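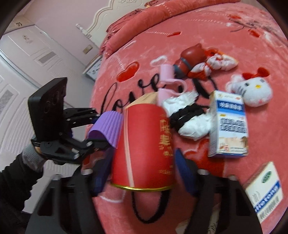

The beverage can is a closed metal container made for holding a fixed portion of drink, such as beer, soda, juice, tea or coffee. It is produced mostly from aluminum, and in smaller part from steel with a thin coating of tin. The outside of the can serves also as the label, and producers give much attention to it. A red can with gold lettering and a shiny gold metal rim at one end shows how few colors are enough for a strong design. Printing is usually done directly on the metal, but paper labels and plastic sleeves are used too, mainly by small producers.

History

Food was kept in metal cans long before drinks were. Drinks with gas were a harder problem, as the pressure inside could open the seams of early cans. Beer in cans came on sale in the United States in 1935. The first cans were heavy, and the drinker needed a separate tool to make holes in the top. Later the pull tab made this tool unnecessary, but the loose tabs became a common kind of litter. The stay-on tab, which remains fixed to the lid after opening, has replaced them in most countries.

Construction

Most aluminum cans have two pieces. The body is formed from one round sheet, which is pressed into a cup and then drawn into a longer shape with thin walls. The lid is made separately and is joined to the body after filling. Steel cans may have three pieces – a lid, a bottom and a side wall closed with a welded seam. The inside is covered with a protective layer, so that the drink does not touch the metal.

Collecting

Empty cans are collected as a hobby in many countries. Collectors sort them by country, by brand or by type of opening. The collection of Ismael Holanda, kept in the town of Fagundes, had 2867 cans on 31 May 2018, among them 7 from the closed Castberg brewery. Cans opened from the bottom have a higher value for many collectors – the top then looks untouched when the can stands on a shelf.

See also

Bottle cap
Drink carton
Tinplate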